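The Line Marked Hands

Quote due by four. Marleny Valderrama had the spreadsheet open on one knee and the Bammont catalog on the other, and no pen.

"Sleeves," she said. "Where do sleeves go?"

"Consumables," said Omid. He was on his stomach on the carpet, cheek nearly flat, looking up at the fingers.

"Gauthier says capital."

"Gauthier says capital for coffee filters."

She typed consumables. Deleted it. Typed it again. A set of sleeves, 20 a year if you were careful. They weren't careful. Last year's budget had said hands, one line, no detail, and Hélène Gauthier had circled it in green and written WHAT IS THIS.

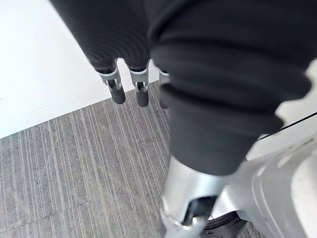
"Ask me if we need the second one," Omid said.

"Do we need the second one?"

"Yes."

"Why."

"Because the first one is this one."

Not something you could put in a box. She put: spare, reduces downtime. Then the price, then the shipping from Dollgate, then she looked at the total and shut the laptop. Opened it. Same total.

Phone. Tiziana from purchasing, eating something. Had they thought about leasing? Cerkora did leases now. Cerkora did a two year thing with fingertips included, but you had to send back the old ones, in a bag, with a form.

"The old fingertips," Marleny said.

"In a bag. Im looking at the form. It's long."

"What's the catch?"

"You never own it."

Marleny looked across at Omid, who had been on that floor since before lunch. She thought nobody owned it now. Hatsue Furukawa had picked it, three budgets back, and argued for it up two flights of stairs, and then gone to another job and left a mug and a folder called Grasso with one file in it. The file said: buy 2. Underlined. They had bought one.

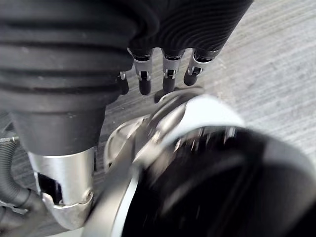 "Read me the number," Omid said.

"2,156."

"For the hand?"

"For the sleeves and tips. The hand's on the next page."

He didn't ask about the next page. He rolled over and looked at the ceiling for a bit, carpet lines printed in his cheek.

Twenty to four. She changed the 1 to a 2 in the quantity column and the total jumped and went red, becuase Gauthier had set it up to do that. In the notes box she wrote, See Furukawa. Then took it out. Then wrote, We were told to buy two.

"Send it," said Omid, from the floor.

She was already looking for the button.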